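Minutes — Lallora Residents' Association, monthly meeting
May
Taken by the secretary

Meeting opened 7 pm in the ground floor room. Minutes of the last meeting were agreed with one correction: the broken gate is at the Drarkow end, not the car park end.

1. Laundry room
The second dryer is still out of order. Kirneo came out, ordered a part and have given no date for it. The chair will ring them again and ask for a written date. Until then the evening slots stay at one hour each. It was asked whether people could use the room before 7 in the morning. Those living above it were against, so the opening time stays as it is.

2. Water bill
The shared bill came to £377, higher than last time. Two flats have reported running cisterns and both are to be looked at. The meter will be read again before the next meeting. No change to the monthly charge for now.

3. Bin store
Recycling is still going in the wrong bins and one collection was refused. New labels to go on the lids. A lock was suggested and voted down, 6 to 2.

4. Yu Court path
The path between us and Yu Court floods after heavy rain. Their association say the drain is ours; our plan shows it on their side. Secretary to send them a copy of the plan and ask for a joint visit. Carried over.

5. Summer lunch
To be held in the courtyard as before, weather allowing. Tables can be borrowed from Drarkow hall if collected the evening before. A list for food will go up by the letterboxes. No music after 9 pm.

6. Swap shelf
The shelf is full again. Agreed that anything left longer than a month goes to the charity shop. Bedding and towels are welcome if clean — no pillows. Books to be kept to the bottom two rows. 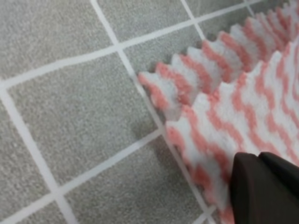
Pink and white, zigzag pattern, soft pile.
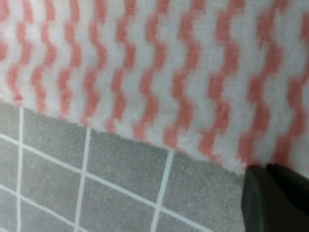
Flat 6 asked that the month be counted from a date written on each item, as otherwise there would be arguments over what had been there longest. Agreed. A pen and stickers will be kept on the shelf.

7. Any other business
The hall light timer is to be set later for the summer.

Meeting closed 8.20 pm.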